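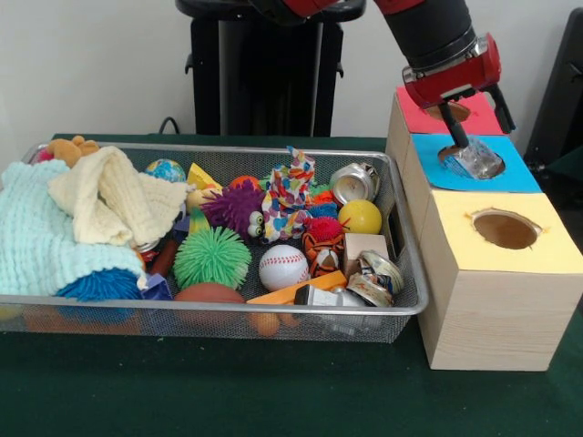 4. Setting Up the Sorting Station

This section applies to the Havesel Sorting Station in the three-bin and four-bin arrangements. Read all of the steps before beginning. The station must be assembled on its stand before it is loaded or labeled. For assembly of the stand, refer to Section 3.

4.1 Choosing a location

1. Select a level indoor floor area at least 12 inches from any heater, radiator, or cooking appliance.

2. Confirm that the station does not block a doorway, an exit route, or an electrical panel.

3. Lock both front casters. Press down on each corner of the stand to check that it does not rock.

CAUTION: Do not move the station while the bins are full. Empty the bins, release the casters, and push from the long side.

4.2 Fitting the lids and color panels

Each material stream is identified by the color of its lid panel. Color assignments differ between towns and hauling companies. Before fitting the panels, obtain the current list from the company that collects your recycling.

1. Lay the lid face up on a clean surface.

2. Slide the color panel under the two side tabs until the opening in the panel lines up with the opening in the lid.

3. Press the front tab down until it clicks.

4. Place the lid on the bin with the hinge toward the wall.

NOTE: Round openings are intended for bottles, cans, and cups. Slot openings are intended for paper. If the Sestier wide lid is used, omit step 3 - the wide lid has no front tab.

4.3 Lining the bins

1. Use a 16-gallon liner. Larger liners may fold over the opening and catch items as they are dropped in.

2. Pull the edge of the liner over the rim and tuck the excess behind the retaining band.

3. Close the lid and check that no part of the liner shows through the opening.

4.4 Posting instructions for users

Insert the printed card (part 179) in the holder behind the bins. The card should state which items are accepted, whether containers must be rinsed, and whether caps are to be left on. Crushed plastic bottles are accepted by many programs but not by all, and the card should reflect the local rule.

CAUTION: Batteries, aerosol cans, and broken glass must not be placed in any bin of this station.

Replacement cards in other languages may be requested in writing from Aldana Saavedra, Customer Documentation, Ondero.

Print this section | E-mail this section

Related items
Section 3: Assembling the Stand
Section 5: Cleaning and Odor Control
Leiva Wall Bracket: Fitting Sheet
Replacement Parts List

Contact Ondero Customer Documentation | Copyright Ondero. All rights reserved. | Back to top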